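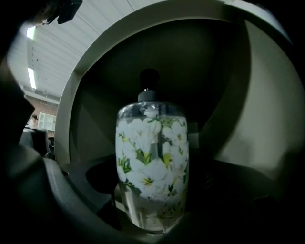

The pump bottle, floral side out.

To: the household list
Subject: Re: [household] Refill the pretty bottle or buy another?

Myung-ja Yook wrote on Tuesday:

> I have finally switched the bathroom over to refills and I am so pleased
> with it. I kept the bottle with the white flowers on it, rinsed it, and
> filled it from one of the big Clekeo pouches. The pouch costs less than a
> new bottle and fills this one 4 times. By my sums I will save 42 dollars
> by next April, and I get to keep a bottle I like looking at. I think
> everybody here should do it. Is there any reason not to?
>
> Myung-ja

Myung-ja, I can think of a few, and I say so as a person with a shelf of half-dead pump bottles in the hall closet.

I'll give you the bottle. It's nicer than anything I own, and if I had white blossoms and green leaves by the sink I'd want to hang on to them too. My doubts are about the arithmetic and the pump.

The arithmetic first. You get 4 fills out of a pouch if you stop where the maker stopped. I never do. I fill to the neck, the pump goes in, and a good spoonful comes up over the collar and down the side. Then there's what stays in the pouch. I cut one open last winter (Festside, the lavender one) and scraped out enough for several days of hand washing. Did you cut yours open? If not, I'd call it three and a half fills and take another look at the 42 dollars.

You're also comparing the pouch with the full shelf price. The Wako store marks down its bottled soap so often that I can't remember when I last paid the sticker. Against the sale price my own saving came to 13 dollars for the year, and I spent part of that on a funnel.

Now the pump. These things are made to last one bottle, maybe two. Mine start to stick on the third fill, and then they either give you nothing or shoot sideways onto your shirt. People on this list have recommended running hot water through them. I tried it on two pumps. One worked for a week and the other never came back up. Stamar sells replacement pumps, but check the neck size before you order, as "standard" seems to mean whatever the seller has in the warehouse. I have a pair of them here that fit nothing in the house.

What did you rinse with, and how long did you let it dry? You didn't say. A bottle with water left in the bottom thins the next batch, and I don't much like the idea of topping up old soap with new for a year. I wash mine out completely between fills, pump tube included, and leave them upside down overnight on a rack. That's one more chore to put against the savings.

As for the print, I'd be curious to see it again after a few months of wet hands. I had one with lemons that peeled at the corners. Yours may be made differently, I don't know.

So I'm not persuaded that everybody here should do it. If you want to keep that particular bottle, keep it and refill it, and don't bother justifying it with a spreadsheet. But if you are keeping a spreadsheet, please write down the date of each fill and when the pump starts acting up. I'd read that.

Does anyone have a pump that has gone past five fills? Brand and neck size, please. "It's been fine for ages" doesn't help me.

R.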